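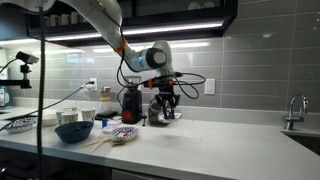
Fig. 4. A long white countertop, with tiles and a wall outlet behind it.

Unit 7: The Kitchen Counter and How It Got That Way
Household Design, second half of the course

Reading for Thursday: Niazi, the chapter on work heights. Skip the appendix unless you enjoy tables of elbows.

Where we left off

Last week we had the kitchen as a room full of furniture. A table, a cupboard, a stove, a sink if you were lucky, and a lot of walking. None of it matched and none of it was the same height. You rolled dough on the table and washed up wherever the water was.

The long counter is a fairly recent idea. Somebody had to decide that all those surfaces should be one surface, at one height, running along a wall. We tend to look at it now and see nothing at all, which is a problem in a course about looking at it.

The height question

A single height is a compromise. Kneading wants a low surface, so you can lean on the dough. Chopping wants a higher one. Washing up wants higher still, because the bottom of the sink is well below the rim and your back knows it. The fitted counter picks one number and wishes everybody luck.

Benedikt Ammann calls this "the tyranny of the cabinetmaker." I think he lets the plumbers off too lightly. Read his essay anyway and be ready to argue one side or the other.

Depth

Most fitted counters are in the neighborhood of 600 mm deep. Think about who can reach the back of that. Now think about what is kept at the back of yours. In my house it is a bread machine.

The back strip is storage that pretends to be work space. Outlets are put in the wall behind it, so the appliances go there, and then the cook works in whatever is left at the front. Toledo has a good passage on this (page 66 in the packet – the scan is crooked, sorry).

White

Why so many white counters? The usual answer is hygiene. White shows dirt, so you clean it. Notice that this is an argument for more cleaning, made mostly by people who were not going to do any. We will come back to it when we get to laundry.

Terms you should be able to use without flinching

Run: an unbroken length of counter.
Landing space: a clear spot next to a stove or sink where a hot or dripping thing can be put down.
Backsplash: the wall covering behind the counter, tile or otherwise.
Work triangle: sink, stove, refrigerator. Beloved of brochures. Assumes one cook and no children.

For section

Measure your own counter, floor to top, and then measure floor to your bent elbow. Bring both numbers. If you live in the dorms, use the shared kitchen and wash your hands afterward.

Niloufar Taheri's section meets in the usual room. Dumisani Naidoo's has moved upstairs.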